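Grevby Bench Notes: Getting a Homebuilt Arm to Pick Up Small Parts

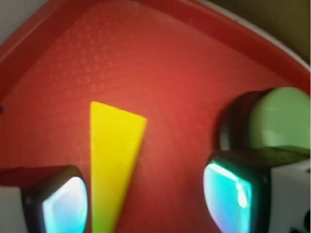 I've been building this arm in the shared shop in Zarville since November, mostly on Tuesday nights, and I keep telling people the same handful of things over the table saw noise. So I finally typed them up! None of it is fancy. Most of it came from me doing it wrong first.

Start with a tray. I spent two whole evenings chasing a little block across bare plywood before I gave in and used something with a rim. Parts that get bumped stay put (mostly), and you quit crawling under the bench with a flashlight. A bright solid color is great if your parts are a different bright color. Yellow on red is about as easy as it gets for the camera. Gray washers on a gray tray, on the other hand, made me want to take up knitting.

Keep the tray from sliding. Shelf liner from the kitchen drawer works fine, cut a bit smaller than the tray so it doesn't curl up at the corners. I tried double-sided tape and then had to pry the thing loose with a putty knife.

Tapered shapes are sneaky. A wedge wants to squirt out toward the narrow end when you squeeze it, like a watermelon seed, so go for the wide part and close slowly. If one finger is going to touch way before the other, stop and shift the whole gripper over first. Otherwise you're just plowing the piece sideways, and it'll turn on you.

About lighted finger pads, if you're using them: wipe them with a soft cloth and nothing else. I used window cleaner once. Once! And get your room light settled before you fuss with camera settings. I had mine looking perfect at 9 in the evening, then came in on a sunny morning and the whole tray was one big glare. I clamp a cheap desk lamp to the shelf now and pull the blind.

Leave slack in the wires at the wrist. More than looks tidy. I run mine through a strip of old bootlace tied in a loose loop, and I turn the wrist all the way both directions by hand before I plug anything in.

My gripper program is called Jisel (long story, there was a cat) and it saves a little log of every try. I figured I'd need 1000 tries before I learned anything useful, but after some 12 of them I could already tell my closing speed was way too fast. So look at your log early, while you still remember what you changed.

Still on my list: quieter feet for the base, a stop button I can reach without leaning over the arm, and a label for the parts bin, which currently says "Psarras stuff" in marker from some earlier project.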